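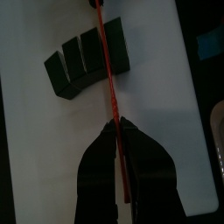
I have kept a sourdough starter for 11 years, and for most of that time I baked the same loaf every weekend without thinking much about it. Last October I moved from a flat in Sturkcombe to a house a bit further up the valley, and the bread went wrong. It took me most of the winter to sort it out. I am writing it down mainly so that I can find it again if I move.

The loaves were flat. They weren't inedible, but they spread out as soon as they left the basket and came out of the oven looking like a cushion someone had sat on. The crumb was tight along the bottom with a few big holes under the crust. My first thought was the oven. The old one was gas and the new one is electric with a fan, and I blamed the fan for a good month. I baked with it on, with it off, and with a tray of water at the bottom. The crust changed a little each time. The shape didn't.

Then I blamed the flour. In Sturkcombe I bought mine from the mill shop, and up here the nearest place only sells a white bread flour that takes up less water. I was still weighing everything out as I always had, 800 grams of flour and the same jug of water, and the dough was wetter than it used to be. I cut the water back by a couple of spoonfuls at a time. That helped with handling. I could at least shape it without it sticking to my wrists, but it still went flat in the oven.
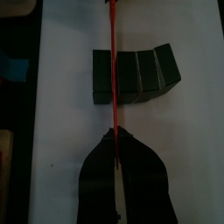 Graciela Quezada, who taught me to bake in the first place, asked me over the phone what the temperature was in the kitchen. I said it was fine. She asked again, so I went and bought a cheap thermometer and left it next to the bread bin. First thing in the morning it said 14 degrees. The flat had been above a launderette and never dropped below 20, even in January. I had spent years following my own timings and they only worked in that one warm room.

So the dough wasn't ready when I was shaping it. I had been giving it four hours on the worktop and then putting it in the fridge overnight, and at 14 degrees four hours does very little. What I was baking was underproofed dough. I had always thought a flat loaf meant it had been left too long, and Graciela says most people think the same.

What I do now is this. I feed the starter at breakfast and put it on the shelf over the boiler, where it doubles by lunch. The water for the dough goes in warm, a bit warmer than my hand. The dough sits in the oven with only the light on, and I check it at five hours and then every half hour or so. I wait until it has risen by about half and wobbles when I move the bowl. On a cold day that can be seven hours. Then I shape it, put it in the fridge and bake it the next morning as before.

One warning about the oven light. Put a note on the door. Corina Moser came to stay in the new year and very kindly turned the oven on for a pizza, and I lost a dough and a plastic lid. The bowl survived. 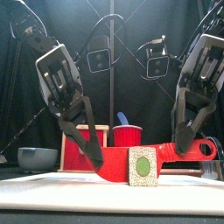
I also changed the folding. I used to do one set of folds at the start and leave it alone. Now I do three sets in the first two hours, with wet hands, and the dough holds itself up much better. I can't say how much of that is the folding and how much is the extra time, as I changed both in the same week. Emil Plattner, who is stricter about these things than I am, told me I should go back and test them separately. I probably won't. The bread is good again and I have other things to do.

A few smaller notes:

- Rice flour in the basket works better than ordinary flour. It doesn't soak in.
- The white flour browns faster, so I take the lid off the pot later — after 30 minutes instead of 20.
- A handful of rye in the mix gives back some of the taste I missed from the mill flour.
- Don't cut it hot. I still do, and the middle is always gummy.

I expect I'll have to do the whole thing in reverse come summer, when the kitchen gets the sun all afternoon. The thermometer is staying by the bread bin.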